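Wearing the Zunlow wrist kit for one month

I have the Zunlow wrist kit at home since April, and I promised to write how it goes. For those who did not read my earlier posts: you put a band on each wrist, you do an ordinary job with your hands, and the software turns the recording into movements which a robot arm can learn from. I rent the kit from a small shop called Ganine. The rent is 163 pounds a month. To buy it costs 3,598, so for me the decision was quick.

The first job on my list was tissues. Take a sheet, make it flat, put it in the dispenser box. I thought it would be the easy one.
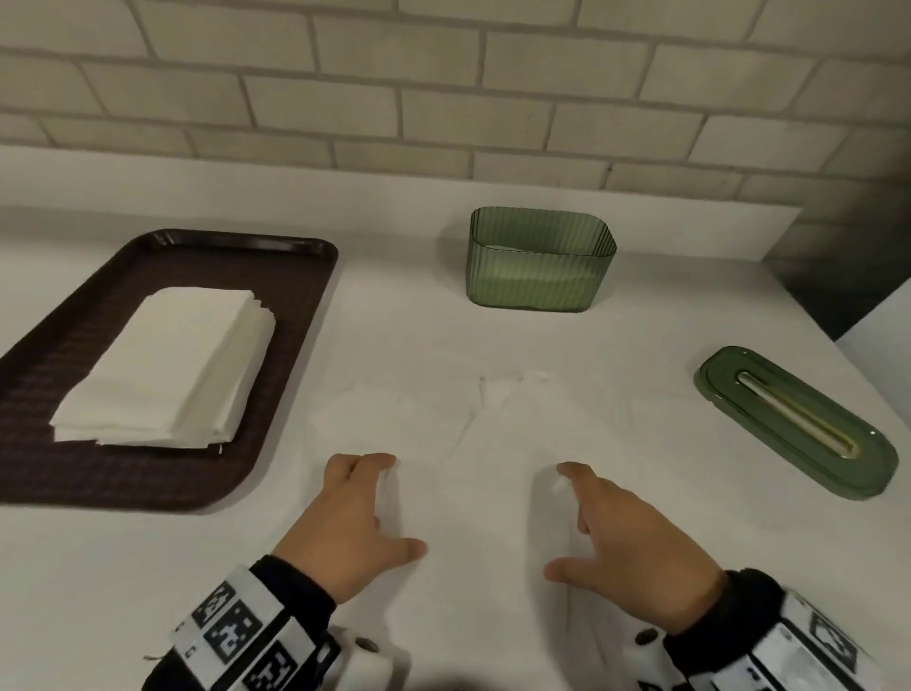 Flattening a sheet, with the spare stack on the tray.

Thin paper on a white counter is a hard test. The software finds the bands very well by their printed markers, but the sheet it loses often, and then I must correct the labels by hand in the evening. Ganine suggests 200 repetitions for each job before you train anything. I did 600 in the end, as the first results were poor at the corners of the sheet.

About comfort I have mixed feelings. The bands are soft inside and I can wear them for over an hour. The cables are what I would change. If I reach far to the back of the counter I feel them pull a little, and after some time I move my arms in a careful way, which the robot will then learn also.

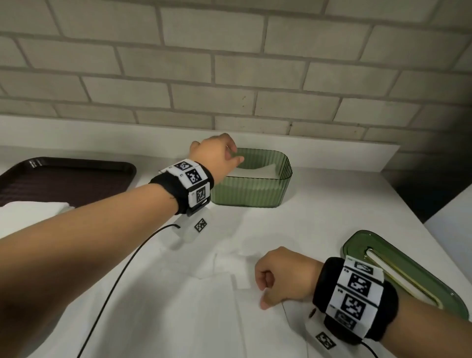 Left hand at the green box, right hand on the sheet. The lid waits on the right.

Setting up takes me nine minutes now. In the first week it was nearer to forty. The manual is clear until the calibration chapter, where two steps are in the wrong order (do step six before step five and you will save yourself a bad afternoon).

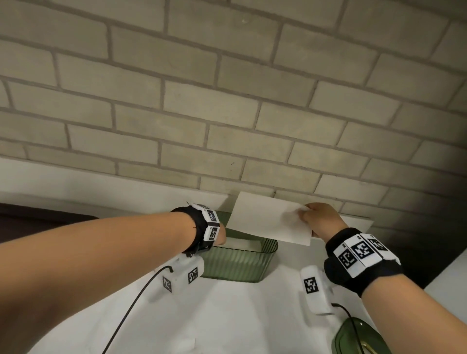 I also tried the rival kit from Tierney for a weekend. It is lighter, but its software wanted a new calibration each time I took the bands off, and I take them off often, for tea. I sent it back.

Would I recommend the Zunlow? For rent, yes. To buy, I would wait for a version without cables. Next month I go on with cutlery, and I will post the numbers when I have them.

© Brudthorpe Notes | Contact | Back to top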